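Rerkberg Community Hall Opens Tableware Room for Local Clubs

Jun 21, 2026 — Clubs and families in Rerkberg can now borrow colorful bowls and cups for their parties and lunches without paying a fee. The lending room is on the ground floor of the community hall in the Terberg district, beside the side entrance, and it has opened with a stock of 485 pieces.

The idea came from the summer lunch of last year, when the organizers bought paper plates for all the guests and had to pay for the garbage removal afterwards. Annelies Zaugg, who leads the project, wrote a short proposal to the hall association. The association gave 2,000 francs for the first purchase, and several families added bowls which they did not use at home anymore.

The pieces are sorted by color and size. A household can take up to 25 pieces at one time and keep them for one week. Clubs can take more, but they must write to the hall before. Everything has to come back clean, and a broken piece must be reported — there is no fine for the first one.

Bright colors were chosen on purpose. "We had white bowls in the old kitchen, and after each party they went home with the wrong people," said Zaugg. "A purple bowl is easier to recognize in your cupboard." She added that children like to choose their own color, and this makes the setting of the table faster.

Bowls in green, purple and orange tones, with a red cup among them, on the dark green tablecloth:

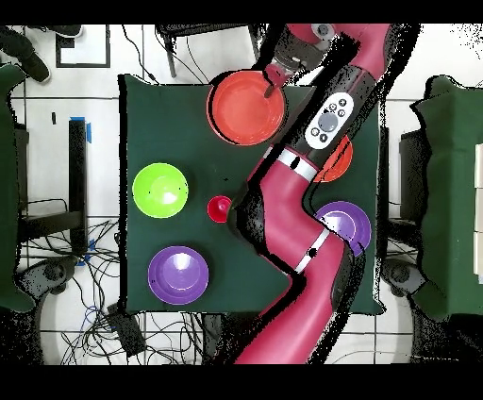
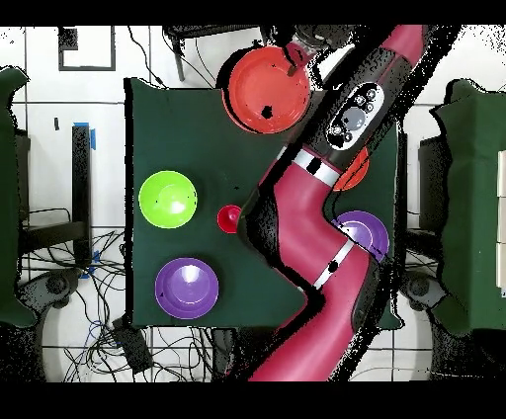
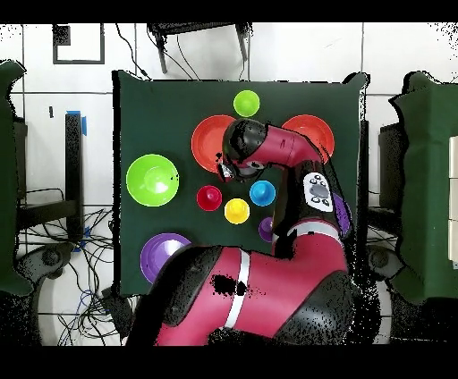

Leopold Gasser would have liked to see deeper bowls in the collection. He has cooked the soup for the autumn market for many years, and he said that a wide and shallow bowl is good for salad or chips, but the soup gets cold in it before the guest has found a seat. He also asked if the room could lend ladles and serving spoons, because the hall kitchen has only a few and they are always in use.

Zaugg answered that deeper bowls are on the list for the second purchase. The serving spoons are a more difficult question. The drawers in the lending room are already full with tablecloths, and a new cabinet would have to stand in the corridor, where the fire rules do not allow it. The hall association will speak about it at its meeting in September.

Until now, 49 households have registered. The first larger loan went to the singing club, which took bowls and cups for its summer lunch and brought them back two days later. One cup was missing, and it was found in the piano room.

To register, please come to the office of the hall with an identity card and fill out a short form. It is also possible to reserve the pieces by telephone, but the form must be signed in person at the first visit. Dark green tablecloths can be borrowed together with the bowls. They should be washed at 40 degrees and not be put in the dryer, and they can be returned unironed.

The lending room is open in the late afternoon, at the same hours as the hall office. It stays closed during the school vacation. Donations of bowls in good condition are welcome — glass cannot be accepted at the moment.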